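Teaching by Demonstration, Handout 4: Hand-held Grippers and Remote Control
Notes by Hui-mei Chien
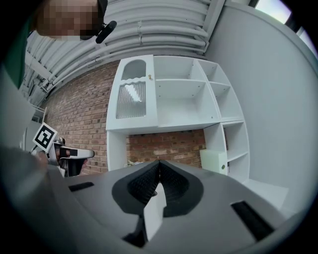
Last time we looked at moving the arm itself by hand. This handout covers the other two ways of giving a robot examples: driving it from a distance, and doing the task yourself with a gripper held in the hand.

Remote control
The operator moves a leader arm or a controller and the robot follows. What gets recorded is what the robot did, so every example is one the robot can carry out. The cost is time. Operators get little sense of touch, and small jobs such as opening a cabinet door by its knob are slow at first.

Hand-held grippers
The person carries the gripper to the task and a camera on it records the view past the fingers. The path of the tool is worked out afterwards. A square marker fixed to a gripper can help here — its size and pattern are known, so its position can be found whenever a camera sees it clearly. With two grippers, we also need the position of one relative to the other.

Points to watch
Keep the fingers in view when closing on an object.
Move at a steady pace. Fast turns blur the picture and the tracking is lost.
Remember the reach of the real arm. A person can lean round a shelf and the robot may not be able to.
Start from a different place each time.
Keep failed attempts in a separate folder. Do not delete them.

How many examples?
The Vullari set used in the practical has 2,000 recordings. Eight were dropped for bad tracking, leaving 1,992. Chak-lun Hsu's group trained on 1,000 of these and tested on 49 new starts. We will go through the results in the June session.

Before the practical
Read Miłosz Stępień's notes on time stamps. Write half a page on this question: if a demonstrator pauses before grasping, should the pause stay in the training data? Send it to Hoi-yan Yuen by noon on the day before your session.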